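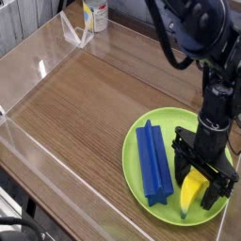 Wurkton Kitchen Board > Fruit & Veg > bananas going brown in two days??

Posted 30th October by drisdale_dee

ok so I buy a bunch from the market on the Drisdale side, green as anything, and two days later they're spotted all over. Used to get most of a week. Kitchen isn't hot. I keep them in a bowl next to the apples. What am I doing wrong, is it the store or me

saltlick88
its the apples. Move the apples

portside_mo
Yep apples. They give off the gas that ripens everything. Pears too, and avocados. Separate bowls, other end of the counter. Would also try a hook so they're not sitting on their own weight — mine was a couple bucks and it's held up fine.

grumblecake
Hooks do nothing. Had one for years, threw it out, no difference at all. What does help is wrapping the stems in plastic wrap, tight, and splitting the bunch up first.

portside_mo
Well mine does something. No bruises on the bottom ones since I got it.

grumblecake
bruises are not the same as ripening. She asked about ripening

drisdale_dee
They're bruised AND ripe lol. So both I guess

Jeno
Worked produce at a grocery from 1988 until the place closed. They come in green and they get ripened in a room before they ever hit the shelf, so by the time you buy them the clock is already going. A bunch that got too cold on the truck will look fine and then go gray and ugly all at once. Could be your store got a bad load. Try a different store one time before you buy hooks and wrap and whatever else.

Also don't leave them in the bag. People leave them knotted up in the plastic bag on the counter and then wonder

drisdale_dee
...I leave them in the bag

saltlick88
case closed

tuesdaysoup
Fridge! Wait till they're the yellow you like then put them in. Skin goes black but the inside stays good for days. My kids won't touch them like that so I peel them before anybody sees, works great

grumblecake
Fridge bananas taste like nothing. Sorry. They do

tuesdaysoup
Then take it out a half hour before? 30 minutes and it tastes like a banana

grumblecake
I've done that. Tastes like a wet banana

Hà
My mother bought the short fat ones, not the long kind, and they went so fast we ate them the day they turned or they went in the pan. Slice, a little oil, sugar at the end, dont stir too much. I do it with the long ones now and it's softer but ok. Spotted is better for this than yellow, so I never mind when they go.

portside_mo
Freezer is the other answer. Peel first!! I did 14 with the skins on once and you can't get them off, had to go at them with a knife. Peel, break in half, freeze on a tray, then bag. Good for smoothies or bread

saltlick88
14 bananas why

portside_mo
they were on sale

drisdale_dee
Update — moved the apples, took them out of the bag, did the stem wrap on half the bunch and left the other half alone. Day four. Wrapped ones maybe a bit behind but I'd have to squint. All still yellow tho so something worked

grumblecake
Told you on the wrap.

Jeno
or its a better load

drisdale_dee
Same store, different week, so yeah could be. Will do it again with the next bunch and keep the apples away both times. Hà what kind of sugar

Hà
Brown. White is ok if you dont have it

Last updated: 13 replies hidden, log in to view all

Contact the board | © Wurkton Kitchen Board | Back to top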